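Homeck asks the country to open its worst drawer
Media release – for immediate use
January

Homeck, the home storage and repair company based in Hosusby, is putting its name to a month for the kitchen drawer that no longer closes. Drawer Month runs until the end of January in all 17 Homeck stores, and the company would like it known that it has no plans for a ribbon, a colour or a fun run.

The idea came out of a survey of Homeck customers last spring, which asked how many households kept a drawer, tub or cupboard for things they neither used nor were prepared to throw out. The answer was 67 per cent. The company suspects the remainder misunderstood the question.

"We make drawers for a living, so I suppose we're partly to blame," said Gregor Laing, managing director of Homeck. "I've got one at home with a key in it that fits nothing I own. I've moved house with that key twice. My wife has asked me not to discuss it with the media."

Cables were the most common item reported, ahead of batteries of unknown health, takeaway menus from restaurants that have since closed, and birthday candles with a history.

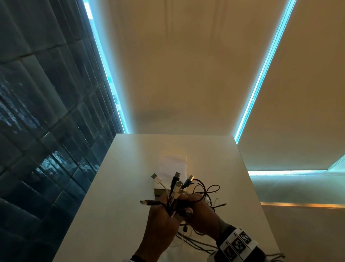

Charging cables, gathered.

During Drawer Month, customers can bring the contents of one drawer to any Homeck store and sort them at a bench set up near the entrance. Staff will help with identification where they can. Anything unwanted goes into one of 5 tubs: cables and chargers, batteries, small metal, paper, and a fifth labelled Other, which head office expects to fill first. Cables and chargers will go to Makokha, an electronics recycler in Desby, which will test what is worth testing and strip the rest for copper and plastic.

Akinyi Masanja, operations manager at Makokha, said old cables were easier to deal with than people imagined, provided they arrived without the rest of the drawer attached.

"We get rubber bands. We get soy sauce," she said. "Last year we got a set of dentures, and we did make an effort to return them. If you could give it all a quick look before you tip it in, my team would be grateful."

The bench was tried out in the Hosusby store late last year, over the objections of the store's own manager, Kimutai Gachanja, who was worried about where he would put the doormats. He has since come around.

"People were at it for half an hour or more," he said. "Couples, mainly. One would be sorting and the other would be taking things back out of the tub. I had two customers fall out over a garlic press. They bought a new one on the way out, so from the store's point of view it was a good result."

The doormats are now beside the paint.

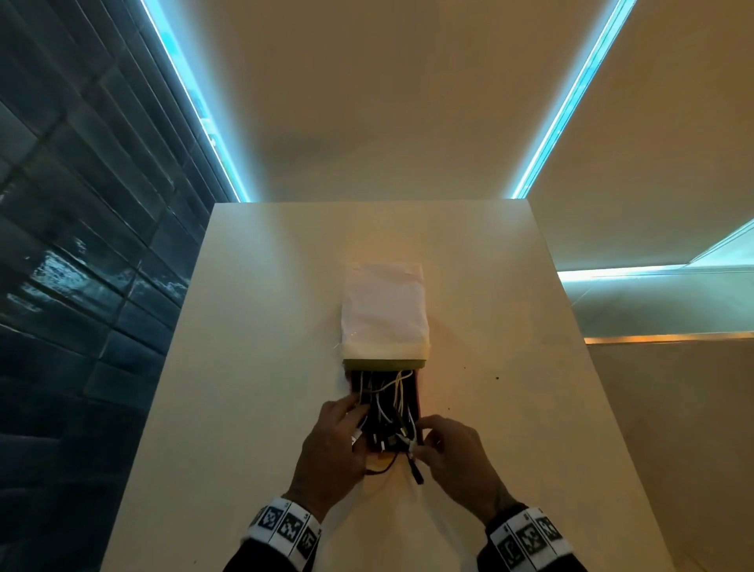 What's on in store

A short free talk, Keep, Fix or Let Go, will be given each morning at 10:30 by Obadia Kinyua, who spent 30 years repairing small appliances before joining Homeck as its repairs adviser. The talk covers how to tell a tired battery from a dead one, which screws are worth saving, and why instruction booklets can mostly be let go once the appliance has been. Mr. Kinyua takes questions afterwards and has asked that they be about drawers.

"Somebody always wants to know about their dishwasher," he said. "I'm happy to talk about the dishwasher. I'd just like it to be at the end."

Each store will also hold a swap table for single items in search of a partner, including lids, remote control covers and the little shelf pegs that come four to a bag when you need one. There is no charge and no limit, although Homeck asks that what goes home is less than what came in.

The company's range of drawer dividers will be on display throughout the month. Homeck would be a strange sort of business if it pretended otherwise. They come in three widths and can be trimmed with ordinary kitchen scissors, if these can be found.

A national drawer

Entries are also open for the Homeck Drawer Prize, given to the customer who submits the best written inventory of a single drawer, in 500 words or fewer. Spelling will not be marked. Entries will be judged by Bendik Ljungberg, Homeck's head of design, who drew the company's first drawer runner and has strong views about depth.

"A deep drawer is a hole with a handle," Mr. Ljungberg said. "I argued for shallow in the beginning and I lost. So I am looking forward to reading what people have at the bottom."

The winner will receive a new chest of drawers, delivered and assembled. The runner-up will receive the same chest of drawers, delivered.

Entry forms are available at store counters and must be handed in before closing time on the last day of January. Staff members and their families may not enter, a rule Mr. Laing describes as aimed squarely at him.

About Homeck

Homeck makes and sells shelving, drawers and household storage, and repairs most of what it sells. Its workshop and head office are in Hosusby.

Media contact: Homeck press desk, Hosusby. Interviews with Mr. Laing, Mr. Kinyua and Mr. Ljungberg can be arranged on request. Mr. Laing's drawer is not available for filming.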